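Ballot season at my kitchen table

I live in Linbridge, where 2,116 of us voted in the last town election (and I swear every campaign had my address). By the end of October my kitchen drowns in mailers, yard signs and ballot paperwork, so I've worked out a few habits for keeping the mess under control.

**The mail**

Put a shallow box by the door and let everything political land in it. Anything from the town clerk comes straight out again and goes on the fridge under the strongest magnet you own. I once let a polling place notice slide into the recycling between two glossy postcards about the school levy, and I drove to the wrong gym with the kids in the back!
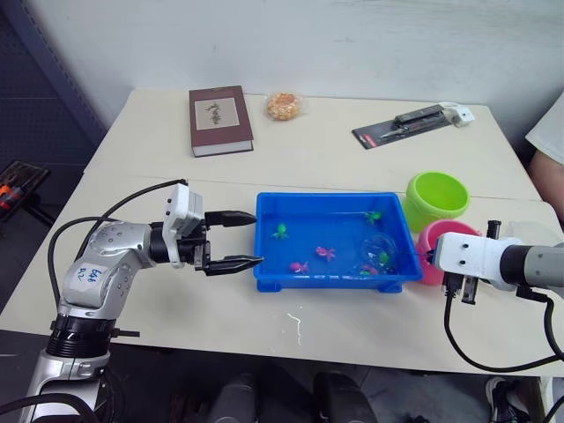
The glossy stuff does have its uses. I cut the heavy cards into strips and write seed names on the back, and they last longer than the nursery tags. They're no good for lighting the stove, though. They curl up and smell awful.

**Filling in the ballot**

Clear the table first, all of it, coffee included. A ring on the return envelope is a miserable thing to discover at 9 at night. I read the town measures out loud, which makes my husband leave the room, but I catch the double negatives that way. Use a black pen that doesn't skip and try it on a mailer first (see, another use).

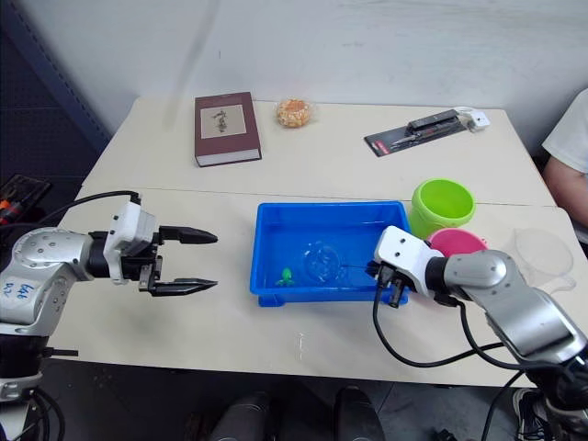

If you have an older neighbor who votes by mail, ask whether she needs stamps. Oľga Šindelář on our street keeps hers in a cookie tin with the clerk's phone number taped inside the lid, and I've copied that one outright.

**Yard signs**

Wire legs bend in hard ground. Start the holes with a long screwdriver and wiggle it a little before you pull it out. Aldo Marras, who ran for council and put in more signs than anyone I know, waters the spot the night before.
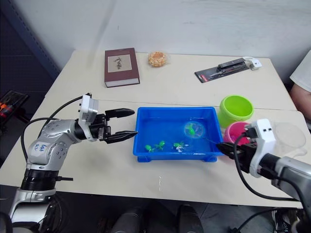
*Blue tray on the white table, gripper open at the left side.*

After November, save the wires. I have over 8 of them holding up peas and one propping the shed window. The corrugated plastic makes a decent drawer liner if you score it with a utility knife and snap it along the flutes.

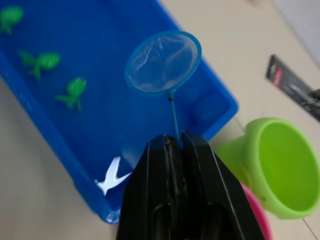 *Green toy fish in the blue tray.*

For sticker residue on a car bumper, warm it with a hair dryer, peel slowly, then rub with cooking oil and wash with dish soap. Test a small patch first. Mine took 2 rounds, and the one from the Huet Road bridge fight is still partly on there.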